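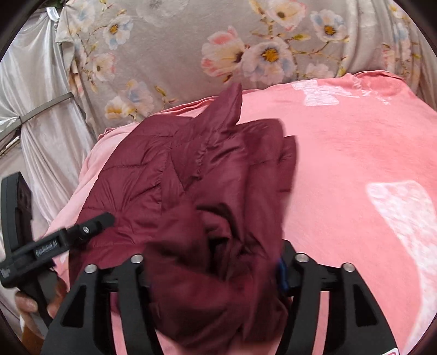 Tumar Quilted Jacket, Maroon

A puffer jacket for everyday cold weather. The outer is a glossy nylon in dark maroon, stitched in horizontal and chevron-shaped baffles. It is light enough to wear on the bus or in a shop without overheating, and it goes under a loose raincoat if the weather turns.

The Tumar is cut straight through the body and sits at the hip. Most people take their normal size. If you plan to wear a thick jumper underneath, go up one. The sleeves run slightly long, so customers with shorter arms may prefer the Ulline, which has the same filling in a shorter cut.

Details
Outer: nylon, glossy finish
Filling: polyester, 300 g in size M
Front: full-length zip with inner flap
Pockets: two outside with zips, one inside
Colour: dark maroon
Style number: 202

Folding and storage

The jacket can be folded down for a drawer or suitcase. Close the zip, lay it face down and bring both sleeves across the back. Fold the sides in, then roll from the hem towards the neck, pressing the air out as you go. Don't leave it tightly packed for more than a few weeks. After a long spell in a bag it will look flat and creased. Shake it out and hang it overnight, and the padding should come back up.

For summer, keep it on a wide hanger or loosely folded on a shelf. Vacuum bags are not recommended.

Washing

Machine wash at 30 degrees on a gentle cycle with the zip closed. Use a small amount of liquid detergent and no fabric softener. Tumble dry on low for about 20 minutes, take it out, break up any lumps in the padding by hand, and repeat until dry right through. Do not iron. Small marks on the shell usually come off with a damp cloth and a little washing-up liquid.

Repairs

Split seams and broken zips are repaired in our own workroom by Heino Sakalauskas. Please wash the jacket before sending it in. Allow 10 working days, or a little longer in January. Seam repairs are free in the first two years. Zip replacements are charged at cost, and we will send you the price before starting work.

Delivery and returns

Orders are sent by tracked post. Unworn jackets can be returned within 30 days with the tags still attached. Exchanges for another size are free within the UK.

See also: Ulline Short Jacket, Hong Padded Waistcoat, Vivton Rain Shell

Page updated 2023-02-01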